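WORK SURFACES AND SMALL OBJECTS
Course 365, Flandance School of Applied Making
Notes for Unit 3: The Block and the Table

Bring last unit's sketches. If you lost them, bring new ones and look confident.

3.1 Where we left off

In Unit 2 we covered the edge of the table: nosing, overhang, and the many bruises that a square corner at hip height has given to the human race. This unit moves inward to the flat part, where the work gets done and where coffee is set down by people who said they wouldn't.

The reading is the Jivari booklet, chapters on pattern and contrast. Skip the chapter on the history of the desk. It's long and ends at the inkwell.

3.2 Pattern and what it hides

A plain surface shows everything. Most people find this out within a week of buying one, usually in white. A speckled or mottled surface is forgiving, so kitchens, waiting rooms and school labs are full of them. Crumbs vanish. So do small screws, contact lenses and the last piece of the puzzle.

For our purposes there are two kinds of marks on a tabletop: the ones that belong to the pattern and the ones that came later. On plain gray you can tell them apart from across the room. On a beige stone-like pattern, a darker patch might be either one. Before you reach for the cleaner, look at the patch from a low angle with the light behind it. A printed pattern stays put. A smudge usually has a bit of shine or a bit of dullness that the rest of the top doesn't.

Then clean it anyway. The Siliņa workshop rule is that a mark you have argued over for more than a minute gets wiped.
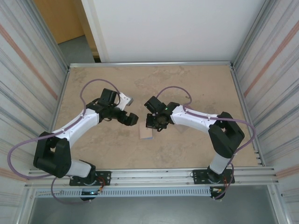

Fig. 3a. Small light-brown block on a mottled beige tabletop, white panels on three sides.

3.3 Light wood on a light table

Consider tan on beige. It is a pleasant combination in a living room and a poor one on a work surface, at least if you want to find the thing again. The two colors sit close together in value (how light or dark they are, for those who skipped Unit 1), and the eye has to fall back on edges and shadow.

Try this at home. Take any light wooden object and put it on a light patterned surface. Squint until everything goes soft. If the object melts into the table, you have a value problem. Changing the hue a little won't help much. A slightly pinker block is still a lost block.

Ways to fix it, in order of cost:

Move the lamp. A low light from one side gives every small object a shadow, and the shadow does the finding for you.

Put something under the object. A sheet of dark paper will do. Felt is nicer and collects hair.

Color the object. One painted face is enough if you know which way up it lands. You don't, so paint at least three.

Replace the tabletop. Students always start with this one. Please don't start with this one.

3.4 The cube as a teaching object

We use blocks in this course for a dull reason, namely that they sit still. A ball rolls. A cylinder rolls when it feels like it. A block can be set down, walked away from and found where you left it, which is more than can be said for the tape measure.

A good practice block has flat faces, eased edges and no finish thick enough to be called a coat. Students making their own set at the Siliņa workshop should go no finer than 600 grit. Past that point you are polishing for your own enjoyment, and the corners start to go round without telling you. If you want a finish, use one thin wipe of Prusine oil and let it dry overnight. Two wipes will leave a block that feels like a bar of soap and handles like one.

"Roughly cubic" is a perfectly good phrase and you should feel free to use it in your write-ups. A true cube is harder to cut than it looks. If your three dimensions disagree, write down all three and don't average them. The average of three wrong numbers has a very respectable air to it, and I have given it full marks before by accident.

The department set has 64 blocks. It is signed out as a set and comes back as a set.

3.5 Sides, walls and things that fall off

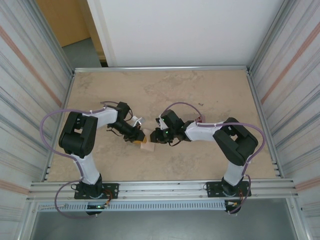 An open table has four ways to lose an object. Close off three of them and you've improved your odds a good deal, though anything headed for the front will still get there. Objects, in my experience, head for the front.

Panels around a work surface also change how it looks to the person using it. White ones bounce light back in and soften shadows, so the trick with the low lamp in 3.3 gets weaker. You win some evenness and lose some edge. Dark ones do the reverse and make everybody feel they are working inside a shoebox. For drawing and close handling I prefer white and a stronger lamp on one side. The Jivari booklet prefers gray. The Jivari booklet is entitled to its opinion.

A few notes on placing things inside an enclosed top:

Keep the middle for the work. Objects drift toward the back corners over an afternoon, and the back corners are where arms get tired.

Leave a clear margin at the front. A hand's width is fine. No one will measure it, including you.

Set the object down, let go, look at it, and only then move it. Half the crooked placements I see come from adjusting while still holding on.

Wipe the corners where panel meets top. Sawdust goes there to retire.

3.6 Exercise for next time

Choose one small block and one surface you use every day. Place the block near the middle and sketch it three times: morning light, lamp from the left, lamp from the right. Pencil only. Keep the pattern of the table in the drawing, because leaving it out is cheating and also makes the exercise much too easy.

Then write a page on which edge of the block disappeared first and what you would change. Page limits are real. In May I received one of these at 196 pages, with appendices, and the block turned up on page 40.

Hand in the sketches flat. Rolled drawings go to the bottom of the pile, where they unroll slowly and knock over my cup.

Unit 4 is drawers. Wear sleeves you don't mind catching.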